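Search this site Go
Home Features Campus Research Archive

Students at Damside Put Two Hands to Work

September | By Fotis Karagiannis

The robotics course at Damside College begins its second unit in simulation, and no student touches hardware until that unit is signed off. The rule was introduced by Babar Zaidi, the course instructor, after a year in which repairs took up most of the spring budget.

This term 14 students are enrolled, working in pairs. Each pair is given the same assignment, known in the department as the Olley task: a two-armed robot must sort produce on a cluttered table, using both hands, without disturbing the furniture around it. The software keeps a record of every attempt, and pairs are expected to submit 326 of them before the midterm review.

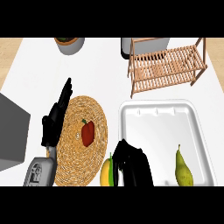
Fruit and vegetables were chosen for their shapes. A bell pepper offers several good places to grip and several poor ones. A pear is narrow at one end and heavy at the other, and a mango has few flat sides to hold. Students write a separate approach for each item and must defend it in a short report.

"The first programs nearly always close the hand too soon," Mr. Zaidi said. "We ask the students to watch the replay at quarter speed and write down the moment the plan went wrong. Most of the grade is in that notebook."

Pairs that pass the review move to the Amissah Laboratory, where they repeat the assignment on the college's own equipment. Results there have been uneven – last year's strongest simulated entry needed 107 trials before it met the passing standard – and the department now sets aside three additional weeks for the change.

The course ends with an open demonstration at Clanby Hall. Students from the introductory class are invited to attend and may inspect the notebooks, which remain on display through the end of the term.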